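Home | Articles | Issues | About

4.2 Worry and sleep length

We asked 56 adults from Nollside and Gardale to write down their worries each evening, during 15 days in May. Sleep length was taken from a wrist device. As Table 2 shows, people with a high worry score slept less, but they also made fewer mistakes in the morning planning task. This effect was small — it became weaker when we removed three persons who work at night. The Tukcombe scale gave the same direction.

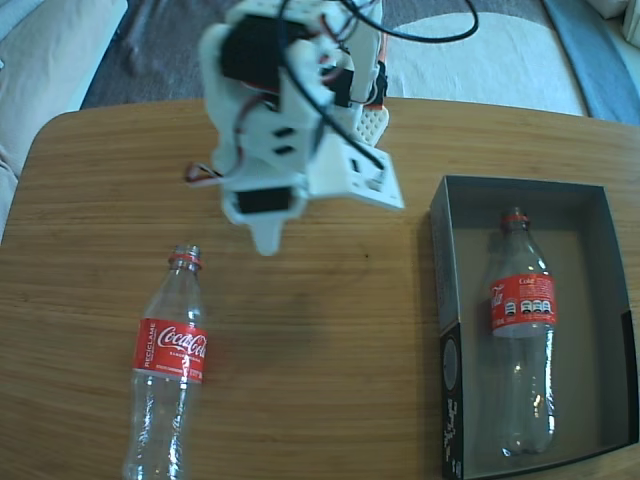
Figure 3. Tabletop setup.

We cannot say from these data if worry improves the planning, or if careful people simply report more worry. A longer study is needed.

Comments (2)
gardale_reader: Was coffee controlled?
mt56: Please share the diary form.

This site uses cookies. Accept | Settings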